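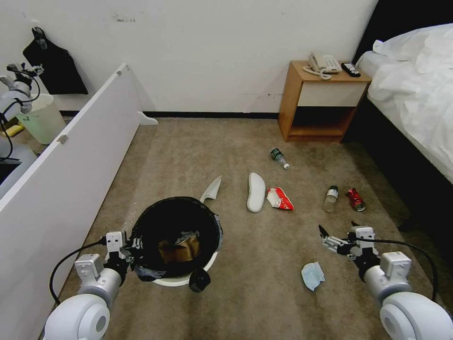

Wouter Van Loon thinks I've been asking the wrong question all along: guests don't decide to leave a mess, he wrote in the margin of my draft, they decide they're done with the room, and the mess is whatever happens to be lying around at that point. I fought him on this for most of March. I now think he's mostly right, and this section is my attempt to take him seriously.

**Figure 2.** Hotel room floor with a lined trash bin and pieces of trash on the carpet.

### 4.2 What guests say about the bin

I went into the interviews expecting to hear about effort. You know the argument (I made a version of it back in Section 2): the farther the bin is from the bed, the less gets thrown in it. So I asked all 43 guests where the bin was in their room, and then I asked what they'd put in it. Plenty of people answered the second question happily and had no idea on the first. One woman at the Praltcombe property told me she'd been using the bin all week and then pointed me to the wrong side of the room!

What they did want to talk about was the liner. I hadn't planned a single question on liners, and I'm a little embarrassed by that now. People see a bag folded over the rim, as in Figure 2, and read it as a sign that somebody is coming to empty it. A bin with no bag struck several guests as "not really for using," especially for food. A man staying at Vaher said he'd carried a banana peel down to the lobby, which I found sort of touching.

Cardboard came up a lot too. Guests who'd ordered takeout or had something delivered treated the box as a different kind of thing from the wrappers and tissues. Some squashed it and pushed it in. Others stood it next to the bin, neatly, and considered it thrown away. I coded that as "placed near" at first and lumped it in with litter, and that was a mistake on my part. If you'd asked those guests whether they'd left trash on the floor, they'd have been offended. I went back and split the code in 2, and the numbers in Table 5 use the new version.

Now, back to Wouter's point. If he's right, the last hour of a stay should look different from the rest of it, and the interviews do lean that way. Guests described picking up after themselves through the stay and then letting it all go while they packed. "I was hunting for my charger, I wasn't cleaning," is how one Brestano guest put it. Receipts and snack wrappers come out of pockets and bags, and down they go.

I'd be careful with this, though. We only talked to people after checkout, and packing is the part they remember best. The housekeeping notes kept in Vukura, the scheduling software all three properties share, record how long a room took to clean and say nothing on when anything landed on the carpet. I come back to those notes in Section 4.3, where the cleaning times turn out to be messier than I'd hoped.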